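Badard publishes working rules for mixed robot and walking areas in order picking

LUTHOLM, 2024-02-14. Badard today released the second edition of its working rules for robotic item picking in areas where people also walk. The document replaces the edition issued in August and applies to all new Badard cells. Existing cells have 45 days to comply.

The rules cover single-arm cells that place boxed goods into open cardboard trays. They contain 15 clauses in four parts: floor marking, approach speed, grip and release, and records. Each clause states a requirement, a test method and the person responsible for the test.

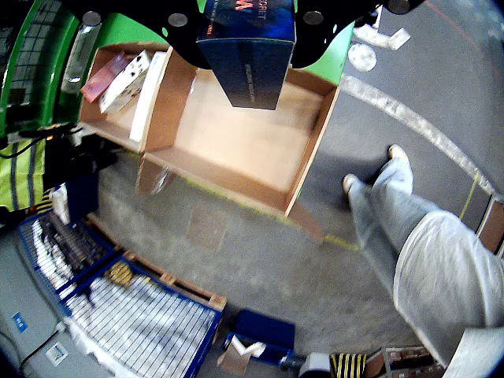 Floor marking takes up the largest part of the new edition. Walking routes and robot zones must be marked in different colors, and worn tape must be replaced before the next shift begins. Markings are to be checked on foot at the start of each week and after any change to the layout. A cell whose reach crosses a walking route may run only at the reduced speed set in its risk assessment.

"The first edition assumed that a marked line stays where it was put," said Maureen Kershaw, head of machine safety at Badard. "Layouts change. The check is now tied to the change as well as to the calendar."

The grip and release clauses were drafted with Kadlec, which ran 269 test placements at its Brollbridge site. A held item must be lowered to within 50 millimeters of the tray floor before release. The gripper must keep its hold on the item if power is lost. Trays with dividers are to be taught one compartment at a time, and each taught position must be signed off by a second person.

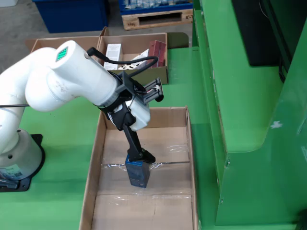

Do the rules replace a site risk assessment?
The site assessment remains mandatory and takes priority wherever it is stricter. The rules set a minimum for Badard cells and do not certify any installation.

Test records must be kept at the cell in paper or electronic form. Lorraine Rudd, who led the work at Kadlec, will answer technical questions on the test method. Requests for the full text should be sent to the Badard press office in Lutholm.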